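Search this site
Enter keywords
Go

Filed under: Town News, Libraries & Learning

Sundum library opens its sound archive to everyone

11/05/2010

Great news for anyone who loves old voices, old songs and the stories behind them! The Sundum town library has opened its sound archive to the public, and all 2,302 recordings can now be heard free of charge in the reading room on the second floor.

The collection goes back to a long-running oral history project along the Girnska river. Mill hands, ferry crews, schoolteachers and farm families sat down and talked about their working days, their weddings, the big floods and what they ate when the money ran out. There is plenty of music too - fiddle tunes, hymns, a brass band warming up before a parade, and a wonderful set of skipping rhymes taped in the old schoolyard.

Until now the only way to hear any of it was to write in and wait, sometimes for weeks. The library has put in three listening desks with headphones, and a printed catalog sits at each one. You can look things up by street, by trade or by family name, so it is easy to start with your own corner of town and wander off from there.

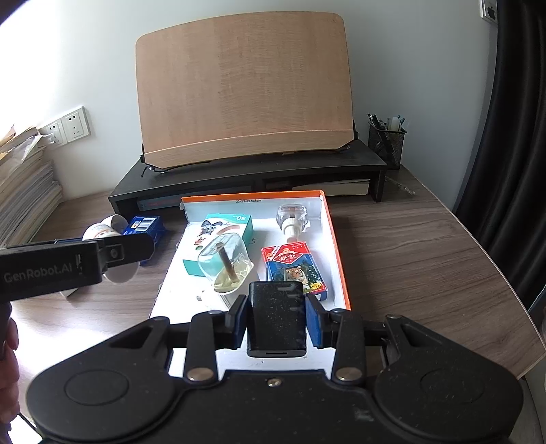 What to hear first

The Mendonça Bakery tapes are a real treat. They run to 37 short recordings, and between them they cover the night shift, the holiday breads and a very heated argument over who invented the almond roll. If you grew up on the east side you will probably recognize half the street names.

The Asalero dance hall reels are just as much fun. The sound is rough in places and the crowd is louder than the band, but what a crowd! Listen for the caller on the second reel, who loses his place and gets a bigger cheer than anyone else all night.

Visits last up to two hours and groups of up to 25 can book the room for a shared session, with schools getting first pick of the morning slots. Bring your library card, or sign up for one at the front desk. Copies for family use can be ordered at the desk as well, and a listening evening with tea and cake is planned for October.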